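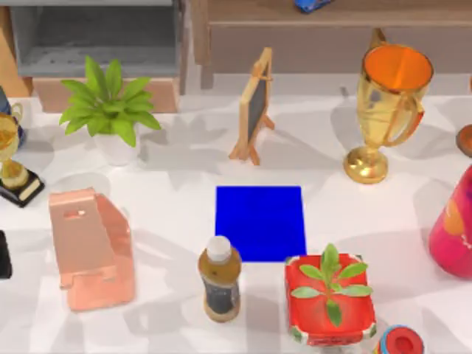
Kerstin Heitmann wrote to say that our recent remarks on deep-frying at home were too cautious, and that a cook who is afraid of hot oil will never produce a decent fritter. She has a point, and it deserves a considered answer.

The position of this column has been that most households would eat better if they fried less often and with more care. Her letter argues that they should fry more often, so that care becomes a habit. On reflection we find that the two views are closer than they look. A person who fries twice a year buys a bottle of oil, heats it by guesswork, crowds the pan and serves something pale and heavy. The fault is then laid on the method.

Where we differ is on the question of oil. Mrs Heitmann strains hers and uses it for 7 batches before discarding it. We cannot recommend that as a general rule. Oil that has carried plain potatoes may reasonably be used again; oil that has carried battered fish carries it still, and will pass it on to the next apple ring. Anything that smokes early, foams or smells stale should go, whatever the tally on the jar.

The cookery course at Brermont, which several of our readers have attended, teaches that batter should rest for more than 5 hours. We have tried this with a plain flour and beer batter and could detect no benefit over half an hour in the refrigerator. The Wallner method, in which the flour is chilled and the liquid added at the last moment, gave a thinner and crisper coating – though it leaves the cook with very little time to talk to guests.

There is also the matter of equipment. Electric fryers such as the Tririco are convenient and hold their temperature well, but they are tedious to clean and occupy a cupboard for most of the year. A deep, heavy saucepan no more than one third full, with a reliable thermometer, will serve a family of four perfectly well. The lid should be kept within reach, and the pan should never be left unattended.

Mrs Heitmann closes by asking whether we would serve fried food at a formal dinner. We would, in small quantities and as a first course, with 2 pieces to each plate and something sharp beside them. Pickled cucumber is suitable, as is a spoonful of green tomato relish. Chips are another subject, and correspondence on them remains open until the end of March.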